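Cables, and how to live with them
Household notes, Lardale Tenants' Newsletter online
24 July 2026

Last November's page on descaling brought in 2 letters, both about something else. They asked what to do with network cable in a house that was built when the most anyone plugged in was a lamp. I have spent a good part of the year finding out, mostly on my knees.

Start with the cable you need and only then look at the cable you have. Everyone does it the other way round. They open the drawer, find a tangle, pull out something long enough to reach Oltdale, and spend the next three years stepping over the surplus. Measure along the route the cable will take, including up and down the door frames, and add a bit at each end for slack. My own run from the cupboard to the desk came to 41 feet by tape measure and 30 by optimism.

Buy your main runs in a colour. Blue, red, I don't mind. White looks smart in the shop and vanishes against a skirting board, but so does every other white lead you own, and when something stops working on a Sunday evening you will want to know which one to follow. Keep black for power if you can. Most of it comes black anyway.

Take care of the plugs. The little plastic tab on top is the only thing holding the connection in, and it snaps if you drag the cable backwards through anything. A moulded boot over the connector helps. If you have to pull a lead through a gap, tape the tab flat first and pull by the jacket. And leave a decent curve where it comes out of the socket.

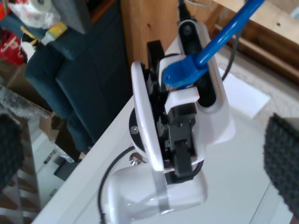

Labels come next, and I know how this sounds. A strip of masking tape folded over the cable and written on in biro will do. Label both ends. Labelling one end is what I did the first time, and all it told me was that I was holding the end I was already holding. Write where it goes and not what it is for, as the printer will be replaced and the back bedroom probably won't.

For tying, use the hook-and-loop sort. Plastic zip ties are cheaper and I still have a bag of 200, bought in a sale at Hellitz and good for holding up sweet peas. Pulled tight they pinch the cable, and you can't undo them without scissors, which is how I came to need a new cable. Tie loosely every foot or two and stop before it looks professional.

Now, where to put it all. A shelf will do for most homes. If you have gathered more boxes than a shelf can hold, a small open rack is a fine thing, and people who are upgrading give them away. A few points before you carry one home:

Put the feet on something. Racks are metal and floors are not, and a hardwood floor remembers everything. Felt pads from the chair-leg aisle are enough for a light one.

Put the heavy box low. I put mine at the top because that was where I could reach the screws, and for a week it swayed whenever the washing machine got to its spin.

Leave one shelf empty. You will be tempted to put a plant on it. Don't put a plant on it.

Open racks gather dust, so go over the vents with a soft brush every couple of months. Shut things down properly first. A server does not care to be switched off at the wall by a person with a duster.

Last of all, deal with the packaging on the day. Paper mailers go flat in the recycling once you have peeled off the address label, or they make good sleeves for spare leads — one lead to a sleeve, length written on the front. I had 90 pence worth of shop-bought cable bags before I noticed I was throwing out better ones.

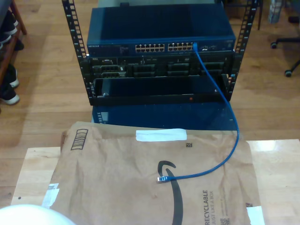

A reader in Adomaitis Road wrote to say that I had the order wrong, and that the labels should go on before a single cable is plugged in. She does hers at the kitchen table with a cup of tea, coils each one, and puts them in a washing-up bowl in the order they will be used. She also keeps a sheet of paper taped inside the cupboard door with every socket written down, and she says it has saved her more bother than anything she ever paid for. Her other advice was to throw out any lead with a broken tab straight away, as it will only go back in the drawer and come out again at Christmas.

I have three in the drawer at the moment. One of them works if you lean a book on it.

Next time: bleeding radiators, and what to put under them before you start. Letters to the usual box by the bins.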